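## Laying a tea tray for two

Start with a clean tray on a clear bit of table. Wipe it with a damp cloth, then dry it, corners included. Crumbs collect under the rim and a wet floor makes the cups slide.

Put the teapot on first, towards the middle, with the handle facing whoever will carry it. A full 800 ml pot is the heaviest thing you'll have, and it unbalances the tray if it goes at one end. Cups and saucers go either side.
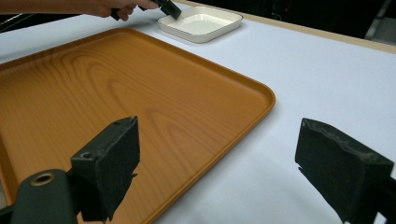 Small dishes go on last. Lay everything out on the table first and move it across once you know what fits. A square white dish with shallow sides, like the one beyond the tray, is fine for biscuits or sugar lumps but too low for jam - use a ramekin for that. If your tray has a raised rim, keep dishes 2 cm in from it so you can get your fingers round the edge.

Spoons sit on the saucers. Milk goes beside the pot, spout inwards.

Lift with both hands, one on each short side, and keep the tray level. For stairs, leave the pot behind and make a second trip.

*Raquel Cunha*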